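Two hands, no wrists
Students at Kellow are teaching a machine to pack a box, and doing the dull part themselves

By Olga Jara
Jan 4, 2018

The robotics club at Kellow College meets in a room with the curtains drawn, because daylight upsets the cameras. Members take turns at the table. The job is to pick things up and put them down again with a gripper in each hand, at a speed that Ruoxi Jin, the club's second-year secretary, calls "granny pace".

Every run is recorded. By the end of term the club wants 4000 of them for its entry in the Sullance Cup, a student contest for two-armed machines. It has 1766 so far.

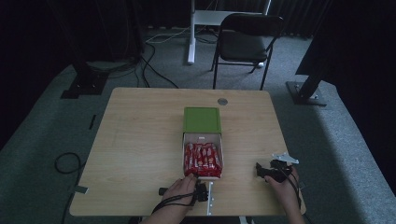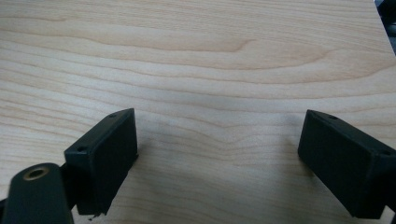 Photos: Kellow College Robotics Club

Sweets in wrappers are harder than wooden blocks. They slide, and they shine under the lights. Shengli Wan, who built the first pair of grippers in September, has changed the fingers twice. His early ones bent when squeezed.

"You learn to stop using your wrists," he says. "The arm we'll run this on hasn't got wrists like ours."

A session lasts up to two hours, and hands get tired well before that. Bad runs are thrown out by Fengying Fan, who watches all of them at double speed and is not popular for it.

The club has not yet settled on a name for its entry. Wan wants Hurnico. Jin has asked for another vote.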